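Equipment plan, second draft
August 26, 2024

## 1. What this report covers

Our group was asked to plan the equipment for the Panau lab's tidying project for the coming year. The project uses two arms to do small office chores, mostly dealing with trash bags and bins. The arms are already paid for. What we had to work out was hands, wrist cameras, spare parts and the things the arms practice on.

The first draft was turned in last February. It assumed one kind of hand on both arms and left out consumables completely. Both of those are changed in this version.

## 2. The task we planned around

We picked bag handling in the lounge corner as the reference task. It needs both arms at the same time, and thin plastic is hard on fingers and on cable routing. If a hand can manage a bag in a wastebasket, we expect it to manage the other chores on the Panau list.
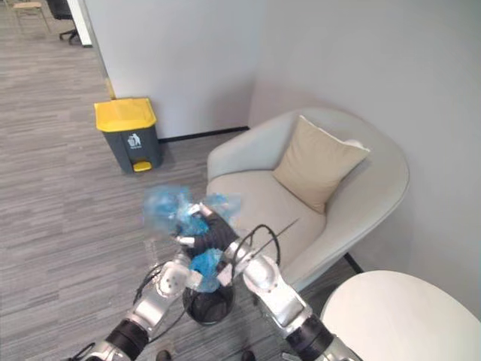
*Figure 1. Both arms at the mesh wastebasket, with the blue bag in the jointed hand.*

The cables run along the upper parts of both arms and arch above the wrists. We budgeted for a spare set for each arm, plus clips. The Vekden quote has cables as a separate line, and we missed it the first time.

## 3. Hands

We compared two options.

- **Vekden jointed hand.** Handles loose plastic well in our trials. Repairs go back to the supplier and take 5 weeks.
- **Cha two-finger gripper.** Simpler, and we can change the fingertips ourselves. It had trouble separating the two sides of a bag.

We recommend buying one more Vekden hand and keeping it as a spare. With a 5 week repair time, one broken finger could use up a large part of a semester.

## 4. Consumables

These are small costs but they come up every week.

- Bags: 283 left in the storeroom. We use 40 a week, so a new order has to go in soon after classes start.
- Fingertip pads: 4 sets.
- Wastebaskets: a few extra, in more than one size.
- Carpet tiles: none needed. The lounge floor is fine as it is.

## 5. Wrist cameras

The head camera loses sight of the fingers when the hand gets close to the bag, so the wrist view matters most at the moment of the grasp. It also blurs when the arm moves fast. Hindis sells a model with a shorter exposure that should fit our mount, and we asked for a loan unit before putting two in the budget. 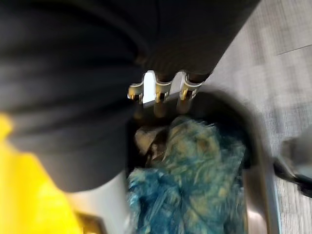

## 6. Still open

- Written price from Hindis, including shipping.
- Whether the Vekden warranty covers finger joints.
- Who places the bag order over the winter break.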